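Suture Practice on the Tissue Pad: Notes on Supplies and Spacing

The Tidgate skills room was open on Saturday for independent practice, and the session was devoted to interrupted stitches. This entry records how the materials were used and which adjustments will be carried into the next booking. Readers who follow this blog for its notes on bench materials will find the supply section further down.

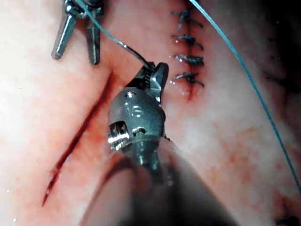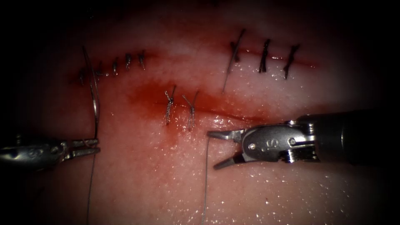
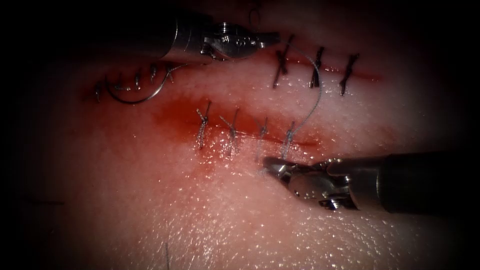 Thread, instruments and the surface of the tissue.

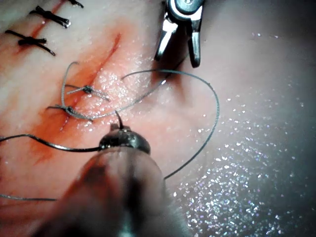

Spacing was the principal subject of the session. The guidance sheet used at Tidgate asks for even intervals along the full length of a wound, and it recommends that the first stitch be planned before any thread is loaded. I have not always followed that advice. My habit is to begin close together at one end and to widen the gaps as the session goes on, and the result is an untidy line that must then be evaluated as it stands. For the next booking I intend to decide on the interval at the start and to keep it.

Thread length also deserves attention. A long strand permits more stitches before reloading, but it drags across the pad and is easily caught under an instrument. A short strand is simpler to control and requires more frequent stops. I began with lengths of 16 cm and later changed to 14 cm, and the shorter length will be my standard for this type of closure. Tails should be trimmed as each knot is completed. Leaving them all until the end saves no time and makes the later stitches more difficult to see.

With regard to supplies, the pads are ordered from Drarska and are kept sealed until the morning of use. Once opened, a pad should be used the same day. The stain comes from Tamiru in small bottles and should be applied sparingly, as it spreads well beyond the wound and cannot be fully removed. Gresent thread is stored in the second drawer, sorted by color. Users are asked to return partial packets to the front of the drawer so that they are finished first.

Each booking lasts 60 minutes, including cleaning. Needles are to be placed in the sharps container before the pad is lifted from its tray. The tray is then rinsed, dried and returned to the lower shelf. The room reopens for independent practice in November, and the sign-up sheet will be posted beside the door at 9:00 in the morning. I have requested an early place and plan to work on continuous stitches, beginning with a single straight wound.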